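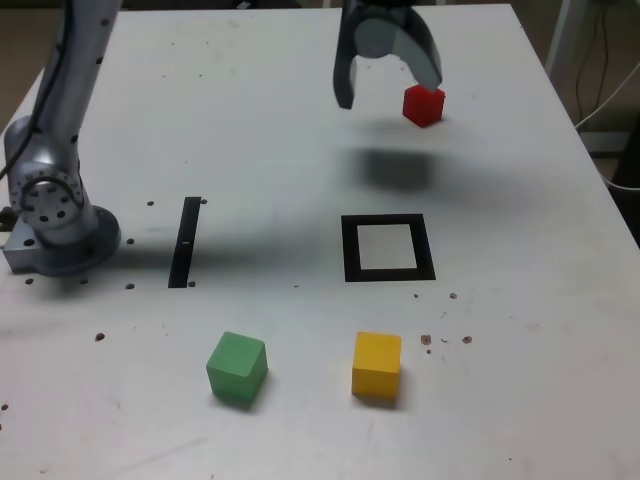

Lindsay Grimshaw wrote that her first three waffles stuck so badly she had to pry them out in crumbs, and that she wished the old booklet had told her to season the plates before she mixed a whole bowl of batter. Well, she was right, and we have moved that part up to the front where it belongs.

SECTION 2: GETTING YOUR BERKARI 513 READY FOR ITS FIRST WAFFLES

Welcome! We know the temptation is to plug the thing in and start pouring (we have all done it, usually on a morning with hungry people standing behind us), but please set aside a little time the evening before and go through these steps in order. You'll only do most of them once.

Unpacking and washing

1. Lift the waffle maker out by its base. The lid handle is fine for opening and closing but was never meant to carry the weight of the whole appliance.

2. Peel off the clear film on the lid and take out the cardboard sheet between the plates. It sits quite flat and is easy to miss, so open the lid all the way and look.

3. Press the two release buttons at the front and slide the plates out. Wash them in warm soapy water with a soft sponge, rinse, and dry them well, getting a corner of the towel down into the grooves.

4. Wipe the base and lid with a damp cloth. Let everything air out while you have your coffee.

5. Slide the plates back in, deep one on the bottom, until each one clicks.

CAUTION: Never put the base, the lid or the cord in water. If any of them gets soaked, don't plug the unit in, even after it looks dry. Call us first.

Where to plug it in

The 513 draws 1350 watts, so give it a wall outlet to itself. A toaster and a waffle maker on the same kitchen circuit will very often trip the breaker, and then nobody gets breakfast. Leave a hand's width of space at the back and sides, and keep it out from under low cabinets, where the steam would go straight up into the wood.

CAUTION: Do not use an extension cord.

Seasoning the plates

6. Put a teaspoon of plain vegetable oil on a folded paper towel and rub it over both plates, edges and corners too. You want a thin shine with no puddles.

7. Close the lid, turn the dial to 4, and wait for the green light.

8. Leave it closed for five minutes more. A bit of smoke and a warm, dusty smell are normal the first time, so open a window if you like.

9. Unplug it, let it cool all the way down, and wipe off whatever oil is left.

NOTE: Please skip the aerosol cooking sprays. They bake into a sticky brown film that is miserable to scrub off. Melted butter on a brush is lovely for flavor once the plates are seasoned, though it browns quickly on the higher settings.

Your practice waffle

10. Make a small batch of any batter you like. Heat the plates on 4 until the green light comes on again.

11. Pour batter into the center of the bottom plate and stop well short of the rim, then close the lid gently. It will spread by itself!

12. Wait until the steam slows to a wisp before you peek. If the lid resists, give it another minute and try again.

13. Loosen the edge with a wooden or silicone spatula. Throw this first waffle away, since it picks up the leftover seasoning oil, and then go ahead and eat the second.

If the lid won't sit level after step 5, the top plate is probably in upside down. For a plate that is scratched or bent, ask for replacement set 2047, which comes with both plates and a new drip tray.

Revised 9/22/19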